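월요일 저녁에 코나크 상가 2층에 다녀왔어요. 스테니스 공방에서 안 쓰는 데스크톱을 뜯어서 쓸 만한 부품을 골라내는 모임을 다시 시작했다는 소식을 듣고요. 작년 가을에 접었던 모임인데 이번 달부터 매주 월요일 저녁 일곱 시로 돌아왔고, 참가비는 3,000원입니다. 동네 소식란에 짧게 쓰려고 갔다가 저도 드라이버를 들고 두 시간 넘게 앉아 있는 바람에 글이 좀 길어졌어요. 미리 양해를 구합니다!

일단 급하신 분들을 위해 필요한 것부터. 컴퓨터를 내놓으실 분은 월요일 오후 네 시 이후에 공방으로 가져오시면 되고, 모니터와 프린터는 받지 않습니다. 노트북도 당분간은 안 받는대요(배터리 보관이 까다롭답니다). 본체만, 전원 코드가 있으면 코드까지. 그냥 구경만 하고 싶은 분은 참가비 없이 들어와도 되는데, 의자가 넉넉하지 않아서 서 계셔야 할 수도 있어요.

모임을 맡은 사람은 라은성 씨입니다. 상가 아래층 제토라 문구 옆에서 수리점을 하다가 작년에 2층으로 올라왔죠. 예전 가게 자리를 기억하시는 분들이 아직도 1층에서 헤매신다고 하니, 계단으로 올라와서 왼쪽 끝 문이라고 꼭 써달라고 했습니다. 왼쪽 끝이에요. 오른쪽 끝은 피아노 학원입니다. 저도 피아노 학원 문을 먼저 열었어요.

첫 주에 들어온 본체가 19대였다고 합니다. 은성 씨는 서너 대쯤 예상했다는데, 상가 사무실 하나가 이사를 나가면서 창고에 쌓아둔 걸 통째로 넘긴 모양이에요. 그래서 복도에까지 본체가 나와 있었고, 피아노 학원 원장님이 한 번 올라왔다 가셨다고요. 지금은 다 안으로 들였으니 복도는 깨끗합니다. 원장님, 이 글 보시면 안심하세요.

제가 간 날은 본체를 열어서 안을 확인하는 게 주된 일이었어요. 순서는 이렇습니다. 전원 코드를 빼고, 옆판을 열고, 먼지를 털고, 뭐가 들어 있고 뭐가 빠졌는지 종이에 적습니다. 종이는 본체마다 한 장씩 테이프로 붙여요. 손 글씨로 적는데 글씨가 다들 급해서, 옆자리 아저씨가 적은 '메모리 없음'을 저는 한참 동안 '메모리 많음'으로 읽었습니다. 이건 꽤 큰 차이잖아요?

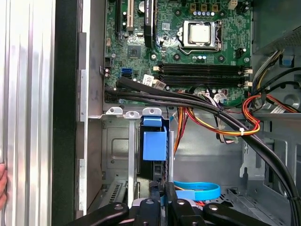 종이에 적는 항목은 네 가지예요. 프로세서, 쿨러, 메모리, 저장장치. 처음에는 부품마다 제조사랑 규격까지 다 쓰게 했는데, 글자가 작아서 돋보기를 찾는 시간이 더 길어지더래요. 그래서 지금은 있다 없다만 먼저 쓰고 자세한 건 나중에 은성 씨가 채웁니다. 초록색 메인보드가 들어 있는 본체 하나는 적기가 아주 쉬웠어요. 메모리 슬롯 네 개가 나란히 텅 비어 있고, 쿨러도 없어서 프로세서의 은색 네모난 뚜껑이 그대로 드러나 있었거든요. 그러니까 프로세서는 '있음', 쿨러는 '없음', 메모리도 '없음'. 저처럼 컴퓨터 속을 잘 모르는 사람도 그 정도는 보입니다. 구석의 파란 SATA 포트도 제가 먼저 알아봤어요. 조금 자랑스러웠습니다.

초보가 제일 많이 묻는 게 "이거 만져도 돼요?"라는데, 저도 당연히 물어봤죠. 은성 씨 대답은 판의 가장자리를 잡으라는 거였어요. 보드 위의 부품은 손가락으로 누르지 말고, 금속으로 된 케이스를 먼저 한 번 만지고 시작하라고요. 스웨터를 입고 오신 분들은 벗어두시랍니다. 저는 하필 털이 북실북실한 카디건을 입고 가서 두 시간 동안 반팔로 떨었어요. 공방 난방은 그렇게 세지 않습니다. 얇은 면 겉옷을 하나 챙기세요.

프로세서가 드러나 있는 보드는 따로 한쪽에 모아둡니다. 쿨러를 다시 얹을 때 새로 발라야 하는 게 있고, 그 작업은 다음 달에 한꺼번에 배운대요. 쿨러 없이 전원을 넣어보고 싶은 마음이 들어도 참으라고 세 번쯤 말씀하셨습니다. 누가 해본 적이 있나 싶었는데 굳이 캐묻지는 않았어요. 고개를 숙이고 있던 분이 한 분 계셨다는 것만 적어둡니다.

메모리 얘기를 조금 더 할게요. 여러 대를 열다 보면 메모리가 남아 있는 본체도 있고 없는 본체도 있는데, 버리기 전에 메모리만 빼놓는 집이 많은가 봐요. 혹시 서랍 속에 예전 컴퓨터에서 뺀 메모리가 굴러다니면 버리지 말고 가져와 달랍니다. 맞는 보드가 있을지는 꽂아보기 전에 은성 씨가 홈 위치를 보고 판단해요. 홈이 안 맞는데 힘으로 밀어 넣으면 슬롯이 망가지니까 그건 절대 하지 마시고요. 저희 집 서랍에도 두 개가 있던데 다음 주에 들고 가려고 합니다. 하나는 남편 것이라는 주장이 있어서 협의 중이에요.

쉬는 시간은 여덟 시에 한 번 있습니다. 1층 자판기 커피가 700원인데 동전만 먹어요. 공방에서 지폐를 바꿔주기는 하지만 동전이 금방 동나니까 주머니에 좀 넣어 오시는 게 좋겠어요. 이사 빵집에서 팔다 남은 식빵 꼬투리를 가져다주셔서 그걸 설탕에 굴려 먹었는데 정말 맛있었습니다. 아, '이사'는 가게 이름이에요. 빵집이 이사를 간다는 소리가 아닙니다. 지난번 소식에 '이사 빵집 행사'라고 썼더니 문 닫느냐는 전화가 그렇게 왔다고 하셔서 이번에는 확실히 해둡니다. 빵은 공방 작업대 위로는 못 가져가요. 부스러기 때문에 한 소리 듣습니다.

쉬고 나서는 저장장치 쪽으로 넘어갔어요. 사실 이 부분을 걱정하시는 분이 제일 많을 것 같아요. 옛날 컴퓨터에 가족사진이니 세금 서류니 다 들어 있는데 그걸 모르는 사람들 앞에 내놓아도 되나 하는 거요. 저도 그 생각에 옛날 본체를 베란다에 몇 년째 모시고 있거든요. 공방의 규칙은 간단합니다. 저장장치는 접수할 때 빼서 주인에게 돌려주거나, 주인이 원하면 내용을 지운 다음에 씁니다. 지우는 걸 옆에서 지켜보셔도 되고, 그게 오래 걸리면 다음 주에 다시 오셔도 돼요. 동의서에 어느 쪽인지 표시하는 칸이 있으니까 접수하실 때 빼먹지 말고 꼭 적어주세요. 칸이 비어 있으면 전화가 갑니다.

데이터를 먼저 집에서 옮겨두고 싶다는 분도 계셨는데, 물론 그게 제일 좋답니다. 컴퓨터가 켜지면 외장 디스크에 복사해 두고 가져오시면 돼요. 안 켜지는 컴퓨터라면 공방에서 디스크만 따로 연결해 볼 수는 있는데, 읽힐 거라는 보장은 못 한다고 하셨습니다. 복구 업체가 아니라서 고장 난 디스크를 살려주지는 않아요. 그 점은 오해가 없으면 좋겠다고 두 번 강조하셨습니다. 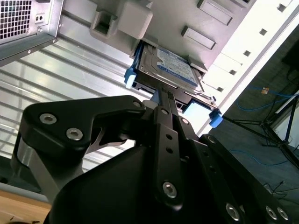

저장장치를 빼는 방법은 본체마다 달라서, 그날도 몇 가지를 섞어서 배웠어요. 옆판을 열고 나사를 풀어야 하는 것도 있고, 앞쪽에서 바로 다룰 수 있게 되어 있는 것도 있습니다. 저는 뒤엣것을 이번에 처음 봤어요. 밝은 회색 본체 앞에 드라이브 자리가 있고, 2.5인치 하드디스크가 검은 플라스틱 받침에 담겨서 그 자리에 걸쳐 있는 식이에요. 받침에는 새파란 탭이 달려 있는데, 이 파란색이 눈에 확 띄어서 어디를 봐야 할지 금방 알겠더라고요. 디스크에도 파란색과 흰색이 섞인 라벨이 붙어 있어서 괜히 색을 맞춘 것 같기도 하고요. 하드디스크라고 하면 벽돌 같은 것만 떠올렸던 저로서는 꽤 귀엽게 느껴졌습니다.

이런 받침은 디스크만 빼고 버리기 쉬운데, 은성 씨가 제일 아까워하는 게 바로 그거래요. 디스크는 다른 걸로 바꿔 끼울 수 있어도 그 본체에 맞는 받침은 따로 구하기가 귀찮다고요. 그러니까 집에서 디스크를 빼서 보관하실 분들도 받침은 본체에 도로 넣어서 가져와 주세요. 나사도요! 나사는 작은 봉투에 넣어서 본체 안쪽에 붙여두면 됩니다. 저는 이 대목에서 베란다에 있는 우리 집 본체의 나사가 어디로 갔는지 생각해 봤는데, 전혀 모르겠습니다. 화분 받침 밑에서 하나 본 것 같기도 하고요.

끼울 때 요령은 탭을 억지로 누르지 않는 거랍니다. 잘 안 들어가면 일단 멈추고, 받침이 삐뚤어지지 않았는지, 방향이 맞는지부터 보라고요. 뒤쪽 커넥터가 제대로 맞닿아야 하는데 밖에서는 그쪽이 잘 안 보이니까 손의 느낌으로 맞춰야 한대요. 저는 느낌이 뭔지 잘 모르겠어서 다음 시간에 다시 해보기로 했습니다. 옆에 앉은 중학생은 한 번 설명을 듣더니 바로 알아들은 눈치였어요. 부럽더라고요.

다 정리된 부품이 어디로 가느냐도 물어봤습니다. 쓸 만한 것끼리 모아서 다시 한 대로 꾸밀 수 있으면 꾸미고, 그렇게 만든 컴퓨터는 상가 안 공부방에 먼저 보낸대요. 글을 쓰고 인터넷을 찾아보는 용도로요. 게임이 되느냐고 물은 사람은 그 중학생이었는데, "지뢰찾기는 되겠지"라는 답을 들었습니다. 요즘 애들도 지뢰찾기를 아나 싶었는데 알더군요.

다시 쓰기 어려운 판이나 케이스는 종류별로 나눠뒀다가 수거 날에 내보냅니다. 수거 날짜는 아직 안 정해졌고, 정해지면 공방 문에 붙인다고 해요. 그전까지는 안쪽 선반에 쌓아두는데 선반이 거의 찼으니, 본체를 한꺼번에 여러 대 내놓으실 분은 먼저 공방에 들러서 자리가 있는지 물어봐 주시면 좋겠습니다. 한 대씩 들고 오시는 건 괜찮아요.

준비물도 많이 물어보실 것 같아서 적어둡니다. 드라이버는 공방에 있어요. 십자드라이버가 손에 익은 게 있으면 가져오셔도 되는데, 이름을 꼭 써두세요. 제 것은 아직 못 찾았습니다. 손잡이가 노란색이고 끝에 이빨 자국이 있어요(강아지 거예요, 제가 그런 거 아닙니다). 혹시 가방에 딸려 간 분이 계시면 제토라 문구에 맡겨주세요. 먼지가 꽤 날리니까 마스크도 하나 있으면 편합니다. 공방에 선풍기처럼 생긴 송풍기가 있긴 한데, 그걸 틀면 먼지가 맞은편 사람에게 가요. 자리를 잘 고르셔야 합니다.

아이들은 보호자와 함께 오면 초등학교 고학년부터 앉을 수 있어요. 케이스 안쪽 철판 모서리가 날카로운 것도 있어서 장갑을 끼우는데, 어린이용 장갑이 부족하다고 하니 집에 맞는 게 있으면 가져오시고요. 참가비는 보호자와 아이를 묶어서 한 번만 받습니다. 현금과 계좌 이체 둘 다 되고, 카드는 안 됩니다.

예약은 따로 없고 온 순서대로 앉습니다. 다음 주에는 메모리를 꽂아보고 화면이 뜨는지 확인하는 데까지 한다고 해요. 모니터가 한 대뿐이라 줄을 서야 할 것 같습니다. 일곱 시에 딱 맞춰 시작하는 건 아니고 여섯 시 반부터 문이 열려 있으니, 좋은 의자에 앉고 싶으신 분은 그때 오세요. 등받이가 있는 의자는 창가 쪽에 있어요.

아 그리고 상가 엘리베이터가 아직도 수리 중입니다. 본체가 무거우면 계단 밑에서 공방으로 전화를 주시면 누가 내려온대요. 전화번호는 1층 게시판에 붙은 파란 종이에 있습니다. 피아노 학원 번호랑 나란히 붙어 있으니까 위아래를 잘 보고 거세요.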